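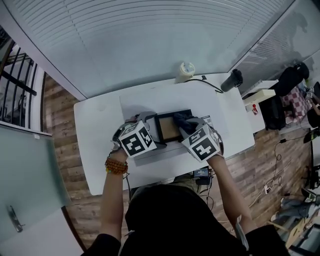

Search all products Enter keyword or item no.

Radano Linen Tray, model Kendley

The Kendley is the serving tray of our Radano line, made for small hotels, guest houses and also for the home. It has a raised border on all four sides, so cups do not slide off when you carry it on the stairs. The center is covered with woven linen under a clear lacquer. Coffee and wine can stay on it for a few minutes without leaving a ring.

We make the tray in our workshop at Jacquet, where Gaspard Poulain has directed the finishing since the first series. Every border receives two coats of paint and is sanded by hand between them. For this reason small differences in the surface are possible from one tray to the next, and we do not consider them a defect.

Dimensions and weight
Outside: 400 x 400 mm
Height of border: 27 mm
Weight: almost 192 grams per handle-free panel, border not included
Item no.: Kendley 192

Colors
Black border with natural linen, white border with gray linen. Other colors can be ordered from twelve pieces. Please ask us for the delivery time, it depends on the season and is usually longer in April.

Care
Wipe the tray with a soft cloth and lukewarm water. A little dish soap is allowed. Dry it immediately, also in the corners, where water likes to stay. Please do not put it in the dishwasher and do not leave it to soak. Scouring powder makes the lacquer dull and we cannot repair this.

For storage the trays can be stacked up to eight high. We recommend to put a sheet of paper between them during the first weeks, while the paint is still becoming hard.

Delivery
Each tray comes in a carton with four felt feet, which you glue on yourself. Replacement feet are sold by Fotora, our dealer for small parts, in bags of 16. Orders received before noon are packed the same day. If a tray arrives damaged, please keep the carton and write to us within two weeks.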